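How to Move Your Desk Across the Building Without Losing a Week

Moving to another town is a major life event, and people bring you casseroles. Moving from the second floor to the fourth gets you a flat cardboard box and an email. I've run 3 of these moves at Grimshaw, and the casserole kind is easier.

Start before the email

Two weeks out, open every drawer. You will find ketchup packets, keys to nothing and a conference lanyard from a company that has since changed its name to Prorinard. Throw out what you can. Anything you feel the need to defend out loud goes in a bag marked "home."

Next, take a picture of the back of your computer with every cable plugged in. You'll feel silly. Then label both ends of each cable with masking tape - both ends, please, as a label on one end only tells you where half the problem is.

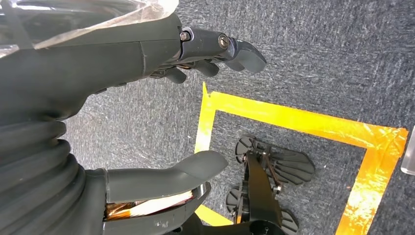 Wrapping is where most people go wrong, usually by using too much of everything. A drawer unit needs one band of wrap to keep the drawers shut, and a lamp needs an old sweater. Clear plastic wrap like the crinkled sheet in the photo lets you see what you've packed, up to the point where the folds catch the light and you see mostly folds. Go around twice, pull it snug, and fold the last inch back on itself so you have a tab to grab later. Without the tab you'll be picking at it with a fingernail in front of your new neighbors.

Pack in the order you'll unpack

The last box you fill should be the first you open. Mine holds the power strip, the keyboard, one mug, scissors and a roll of tape. Write your name and new room number on two sides of every box. Don't write on the lid, because someone will put another box on it.

If your building uses asset tags, copy the numbers down before you wrap anything. Mine are 1123 for the chair and 2270 for the cabinet, which I know by heart, having once unwrapped the cabinet to check.

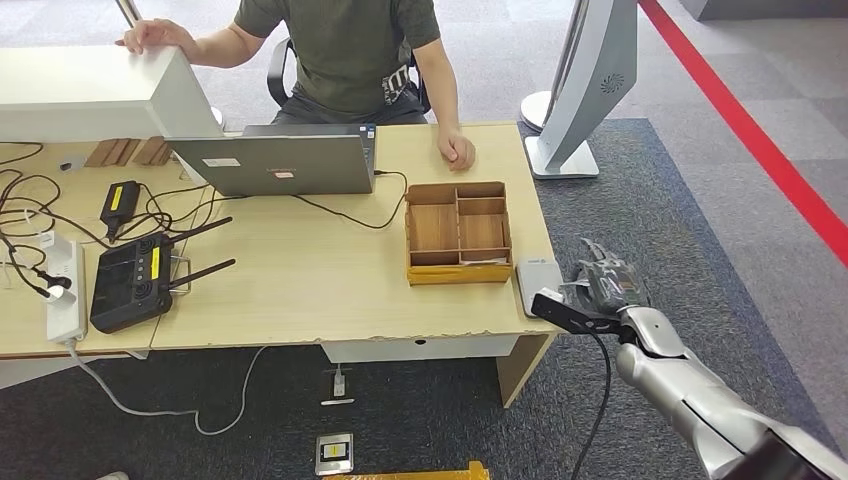 Bernadette Cordier
Office Manager, Grimshaw
Updated 12 July 2023

Setting up at the other end

Put the monitor down first and leave it alone until you've sat in the chair. A desk organizer with compartments should be the last thing you fill. Give it a day or two and see what you reach for, then put those things in the front.

Plug in using your labels and your picture. Test the phone. Find the printer and learn its name, as ours is listed as "Tevum" on one floor and "Tevum-new" on another, and the new one is older.

Flatten your boxes the same afternoon. In May I found one from the previous move still doing duty as Jasper Smits's footrest. He says it's adjustable.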